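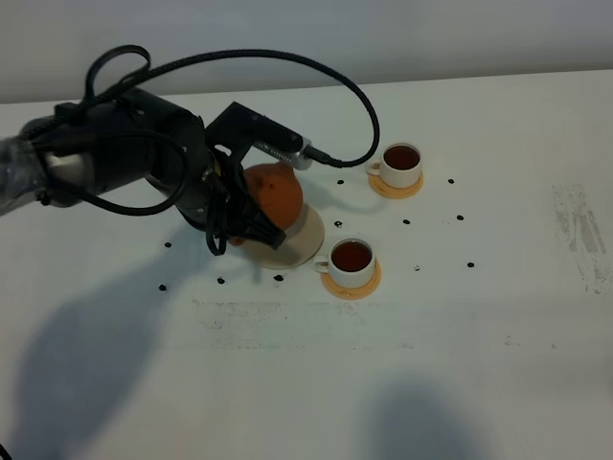
Do you need a proper tea set to have one friend over for tea? A pot that pours, two cups and two saucers will do it, and the saucers don't have to match the pot.

I say this as a person who once owned 6 teapots and drank from a mug with a bank's name on it. October seems to bring on the urge to be civilized, so I got down to one pot and a pair of small cups and invited Wing-yan Chou over at four.

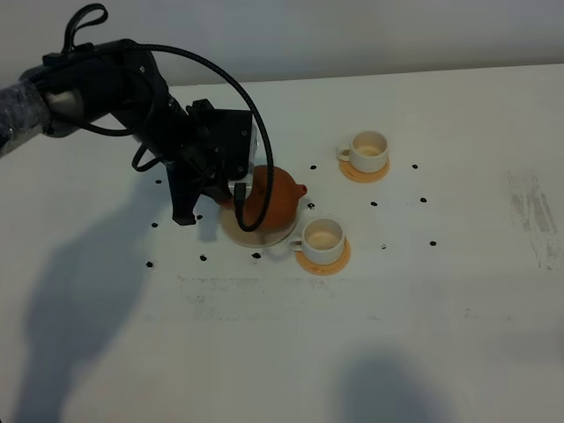
Round clay-colored pot, white cups, orange saucers.

I had been eyeing the Meireles set in the window at Planitz, which comes with a tray, a strainer and a tiny pitcher whose purpose I couldn't work out. Wing-yan has it. She keeps it in the closet with her fondue pot.

Small cups do have one problem, and that's me. I fill them to the brim every time, then carry them like I'm defusing something.

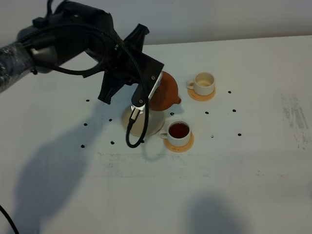 My mother poured half a cup for each person, went back to the first and topped everybody up, so the last guest didn't get all the strong stuff. I remember this rule right after I've finished pouring. Wing-yan says hers tastes fine either way, but she also takes two sugars.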